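Home News Districts Opinion Contact

Kivdale residents get 14 more days as lower terrace clearance is put on hold
By Kátia Furtado
January
2 min read

I got to the lower terraces at Kivdale a little before 6 in the morning, and the road was already blocked. Two diggers were parked by the old pump house, police vans behind them, and people were carrying mattresses and school bags up the hill in the dark. By lunchtime the diggers had gone back down the road. The clearance is on hold for 14 days, and that's about as much as anybody up there knows for sure.

If you haven't been following this (and I don't blame you, it's been dragging on forever), the district wants the lower terraces cleared for the Nallgate road. It says the 89 homes there were put up without permits. The families say they've been applying for permits for years and getting letters back that ask for the same papers they already sent. I've seen a stack of those letters. It's a thick stack.

Godelieve Peeters, the lawyer for most of the families, filed for a stay late the night before, and the judge signed it while the police were still setting up their barriers. She read it out to the crowd from her phone, then read it again for the people at the back. "It's a pause," she told me afterward. "I don't want anyone unpacking and thinking it's over."

The district office sent me one line saying it would respect the order and had nothing to add. I asked where people were supposed to go if the stay runs out — no answer on that yet. The relocation site at Kasska has room for a few families at most, and there's still no bus.
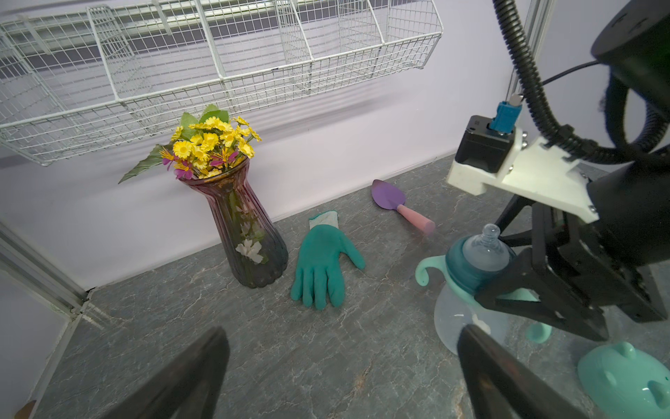
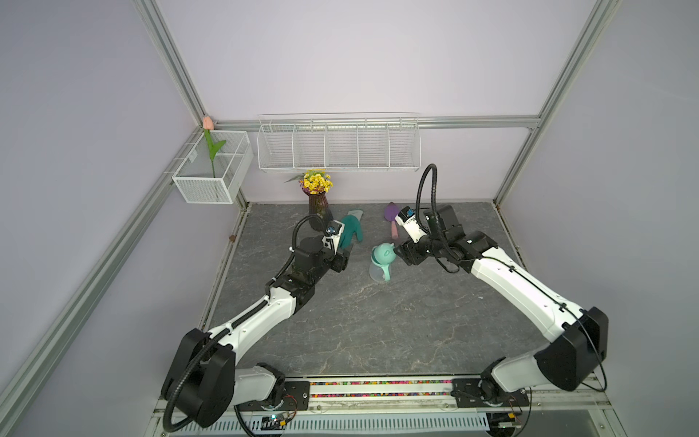
The money isn't settled either. Each household has been offered 3,000 toward moving costs, but only if they sign away any claim to the land first. Peeters has told her clients to hold off. A handful signed last month anyway, and I heard some pretty sharp words about that between neighbors by the water tank.

The Figueiredo family, whose house is the first one past the barrier, had the stove back on before I left. Their front door was still off its hinges and leaning on the wall. They'd taken it down themselves overnight — a good door costs money, and they weren't going to leave it for the diggers.

The next hearing is set for the end of the two weeks. I'll be there, and I'll post what I hear.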